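Home Forums Furniture Care Search Log in

Waxing old bedroom furniture

flesemora_6
Dimberg wax or plain oil on a wooden wardrobe? I've got one tin of each and don't want to strip it twice.

Babaei
Oil. Wax goes cloudy near a radiator.

lotov2766
Disagree. Mine has been by a radiator since April and it's fine. Two thin coats, buff between them.

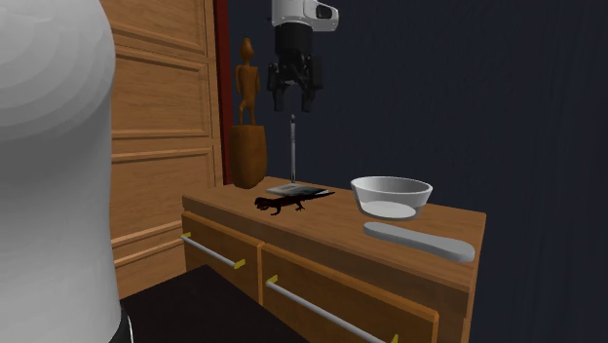
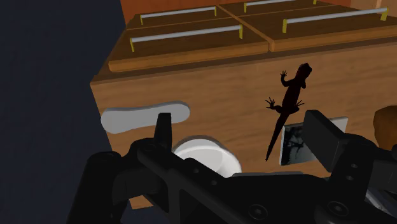
Whichever you pick, most of the work is in the cleaning. White spirit on a rag, then leave it overnight. Raised mouldings like the ones round the wardrobe panels in the first picture hold old polish in the corners, so use a soft toothbrush there and go easy on the wax.

Babaei
Two coats is too many on mouldings. One.

flesemora_6
Going with wax, one coat on the mouldings and two on the sides. Will report back.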